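4.2 What the hand demonstrations do and do not show

The case for teaching by hand is usually made in terms of cost. A person with a head-mounted camera can record a packing task at the speed of ordinary work, while a person driving a robot by remote control has to fight lag, a narrow view and a gripper that does not bend like a finger. We accept the first part of this. We are less sure that the recordings, once collected, teach what their authors say they teach, and our own results at the Trumstead site have made us more doubtful.

We collected 325 demonstrations of crate packing by hand and 40 by remote control with the Norasetti arm. The task was the same in both sets: place small wrapped goods into an open crate so that they lie flat and below the rim. Operators were told to work as they normally would. We gave no instruction on which hand to use, and we now think this was a mistake, though it is one shared by much of the work we set out to check. Figure 3 is taken from the hand set.
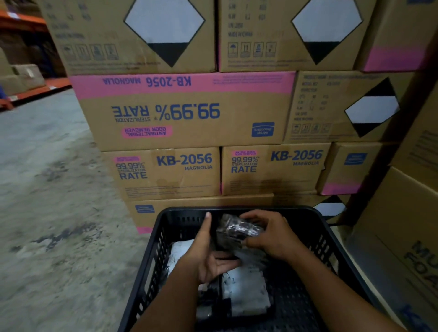 Figure 3. Hand demonstration of crate packing, head camera view.

Our main concern is the step that turns human hand motion into robot commands. The Imrie retargeting method, which we used without changes, tracks both wrists and fingertips, picks the hand that is holding an object as the active one, and treats the other as background. That choice looks harmless until one watches people work. In Figure 3 the right hand grips a small dark item in clear plastic, so the method would follow the right hand and drop the left, which is held flat and angled down into the crate above a white package, for the tracker to call idle. We can't say from a single image what that left hand is for. It may be steadying the contents, clearing room, or only waiting. The method can't say either, but it acts as if it could. The packages lying in the crate make matters worse, as they are also plastic-wrapped, and a contact detector that depends on surface texture has little to tell one wrapper from the next.

A supporter of the approach would answer that a policy trained on enough data will sort out these cases without help. This may be true, but we did not find it. When we trained on the full hand set, the policy reached for the correct item in most trials and then placed it badly, often across the edge of a package that was already in the crate. Training on the 40 remote demonstrations alone gave slower motion and fewer such placements. We don't read this as a win for remote control. The remote operators had only one gripper, so they had no choice but to solve the task with one gripper, and the policy had no second hand to lose. The match between teacher and robot may explain the whole difference.

We also tried mixing the two sets. Adding 20 remote demonstrations to the full hand set helped with placement, but the gain was uneven across 2 training seeds, and we would not build an argument on it. Earlier reports of large gains from mixed training mostly give one seed, or do not say how many.

A further problem is camera motion. A worker looks where the work is about to happen, and the head camera records that habit along with the hands. The Histance encoder is meant to remove it by estimating the pose of the head at each step. On our recordings the estimate drifted when the worker leaned over the crate and the floor left the view, and the drift was largest near the moment of release — exactly where placement is decided. Filtering out the worst recordings made the curves smoother and left the placement errors nearly unchanged.

None of this shows that hand demonstrations are useless. It does suggest that their number is a poor measure of their worth, and that a count of recorded hours should not be set beside a count of robot hours as though the two were the same unit. In Section 4.3 we repeat the comparison with both hands retained and a two-arm robot.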